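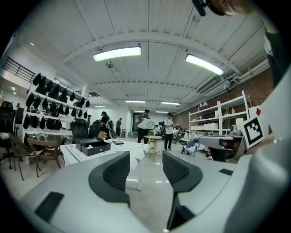

One of our hand-held grippers in the main hall, with the white table behind it.

About our workshop

Kahraman is a small company in Hullau. We set up and look after hand-held grippers, the kind with two fingers and a marker card on top of the housing. Gülizar Baysal started the company in a rented room in Tesen with 3 grippers and one workbench. Today we have 40 of them in regular care, and each one has its own page in our service book.

A gripper comes to the bench every Monday, also when it seems to be in good order. First we remove the finger pads and clean the place where they sit. The curved pads must face each other evenly. If one of them sits too high, the fingers will close a little crooked, and thin things like a cloth slip out. We change the pads in pairs, never only one.

After this comes the marker card. It has to lie flat on its mount, with no bent corner and no shine from the lamps. We check it under the ceiling lights of the hall and not only under the bench lamp, as the light there is quite different. Then we open and close the fingers slowly, listen to the drive, and write the opening width in the book. Gripper 321 is our oldest and it needs more patience than the others. Its left finger has been replaced two times.

For repairs we keep the common parts in Hullau: pads, screws, springs, card mounts. The housings are made for us by Harner, and a new one takes longer. If a customer sends a gripper with a cracked housing, we tell them this on the first day and lend them another one for the waiting time. Last year we closed 747 service entries, most of them small.

We also teach. People who use our grippers can come for one morning and learn to change the pads and the card by themselves. The course is held in September and again in spring. Please bring your own gripper, and the service book if you have it.

Our door is open from 8:30 in the morning. Please ring at the side entrance.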